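## The swifts are nearly due, and Reltcombe is ready

I know I go on about swifts every spring, but I can't help it! They've been on my mind since March, when the first of the new nest boxes went up under the eaves of the old chapel, and now that the hawthorn is out I keep stopping in the street to look up.

If you're new to the village, swifts are the dark, sickle-shaped birds that scream over the rooftops on summer evenings. They aren't swallows or martins, although they often share the same bit of sky. They eat, drink and even sleep on the wing, and a young one may stay up for 2 years or more before it lands anywhere. Then it picks a hole in a wall and comes back to the same hole every year. That's lovely, unless somebody has had the roof done over the winter.

Plenty of roofs have been done in Reltcombe, mine included, so we've been putting places back. We now have 20 boxes up, mostly along Tirent Lane and on the north side of the school. The Bhattacharjee family at the bakery have taken five on their own gable end, which I think is magnificent. Sajib Gunawardena cut the lot in his garage and wouldn't take a penny beyond the price of the timber. The raffle made £345, and that covered the wood, the screws and the hire of the tower ladder. 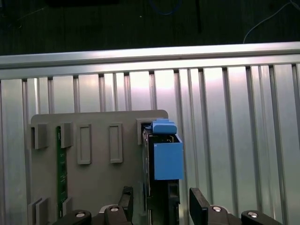

New boxes can stand empty for a few years before anything moves in, so please don't lose heart if yours does. Playing recorded swift calls helps a great deal. Young birds looking for a home will swing past to find out who's making all the noise, and early morning and the last couple of hours before dark are the best times. Do warn next door first — it's a piercing sound, and not everyone is as soft about it as I am.

A few things to watch for, if you fancy keeping a note for us:

- low, fast groups screaming at roof height (these are usually birds from nearby nests)
- a single bird going up to a wall and brushing it, sometimes again and again
- anything going into a hole — they're in so quickly you may doubt yourself!

A swift on the ground needs help. Don't throw it in the air, whatever your uncle says. Put it in a shoebox with a bit of kitchen towel, keep it somewhere quiet and ring a wildlife rescue. Please don't try to feed it.

Our first evening walk goes from the Nisteo Bridge at 8pm, once the birds are back. I'll pin the date up in the bakery window. Bring a coat, and binoculars if you've got them.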